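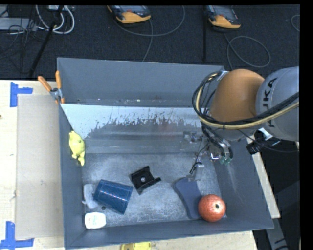 3.2 What ends up in the bin

I've always had a soft spot for mixed bins, the sort where everything gets dropped in and sorted out later. Tomos Landeg and I went through 50 of them at Fultmont (a lovely, noisy place!) and kept coming back to the same question: which things get buried first? In Figure 4 a round red-orange item overlaps a flat, curved slate-blue one, and that sort of pairing gave our sorters real bother. The round thing hides part of the outline, so people took roughly 10 seconds to say what was underneath. Angular pieces, like the black one near the middle of the bin, were named much faster – I'd expected the reverse. Falcão's bins in Bragança were deeper than ours, so I wouldn't lean on the comparison too hard.

Figure 4. Mixed objects in a grey-blue bin.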